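The Long Wait for a Court Date in Borkberg

By Leokadia Kołodziej

On a Friday morning the corridor outside Courtroom 6 in Borkberg fills up early. People hold folders and look at the list taped to the door. Most of them will be back out on the street before lunch with a new date in hand.

The magistrates' court here has 3195 open criminal cases. Nearly all are small matters: shoplifting, damaged fences, driving without a license, a shove outside a bar. A first hearing usually takes nine minutes. Getting to the second one can take most of a year.

Areeba Jatoi has been a duty lawyer at the court since it moved into the old customs building. On a normal day she meets her clients for the first time in the corridor.

"I ask what happened, I ask if they have work, I ask who can stand surety," she said. "Then we go in. If the file is there, we can do something. If it isn't, we get a date."

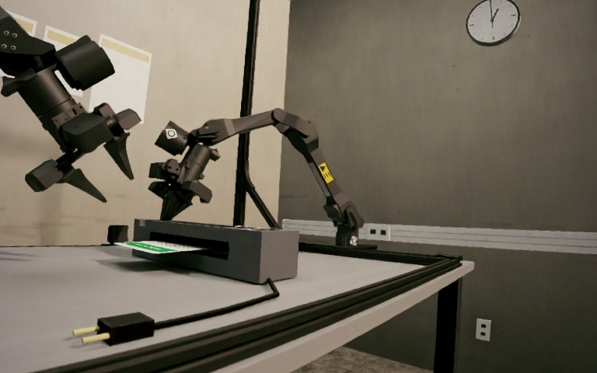

Bail comes first

For someone arrested the night before, the first hearing decides where they sleep. The prosecutor sets out the charge, the defense answers, and the magistrate rules on bail. The usual terms are a sum of money, a fixed address and one or two people who will answer for the accused.

The sum is often the smaller problem. Sureties have to live in the district and show proof of income, and the clerk has to check both. A man charged in February with stealing copper pipe from a building site in Flevirton spent 60 days in custody after being granted bail, while his family looked for a second surety the court would accept. His sister, Humaira Magsi, went to the clerk's window six times.

"The first uncle had no payslip," she said. "The second had moved. I didn't know any of that counted until I was standing there."

The charge was later reduced and he paid a fine.
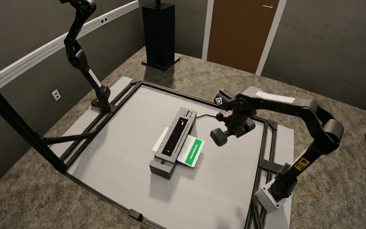 Can a person change their sureties after bail has been set?
The magistrate can accept a new surety at any time before release, and the request is made in writing at the clerk's window. There is no fee. A full hearing is needed only if the prosecutor objects.

Where the time goes

Sheldon Friesen, who worked as a court clerk for many years and now trains new ones, says most adjournments come down to paper. A police statement is unsigned. A medical report has gone to the wrong building. A witness was sent a letter at an address they left two winters ago. 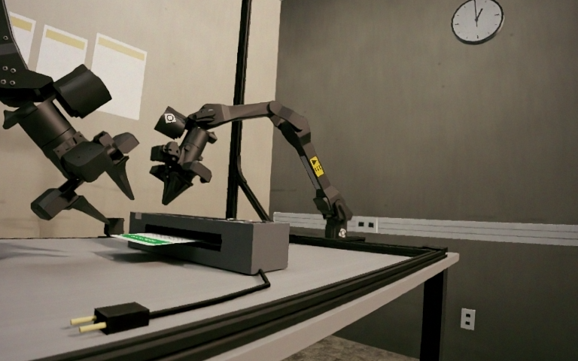
He would like the court to check each file a week before the hearing and call the parties if something is missing. The Lelomora court, an hour north, has done this since last spring. Clerks there make the calls in the afternoon, when the courtrooms are quiet – a job that used to belong to the ushers and then to no one in particular.

Borkberg has not said if it will follow. It has two clerks' posts empty and has advertised both twice.

Haris Lodhi owns a hardware store on the square, Lodhi & Sons, and has been a witness in three theft cases. He closes the store each time he is called. In two of the three he was sent home without giving evidence.

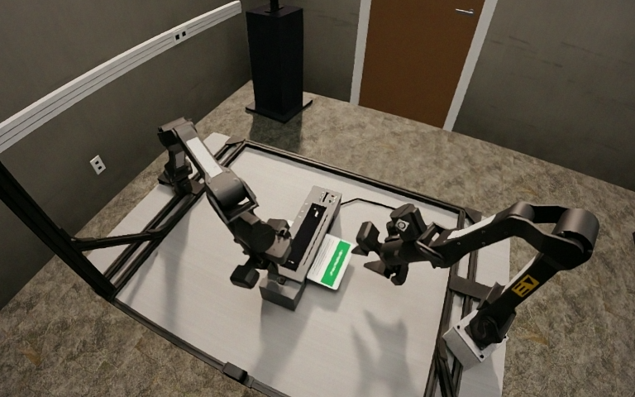 He still goes. The last case, over a stolen generator, was put back because the defendant's lawyer was in another courtroom. Lodhi wrote the new date on the calendar behind his counter, under the old one, and crossed the old one out.

"I'll say what I saw," he said. "I would like to say it while I still remember it."

His next hearing is listed for nine in the morning, in Courtroom 6.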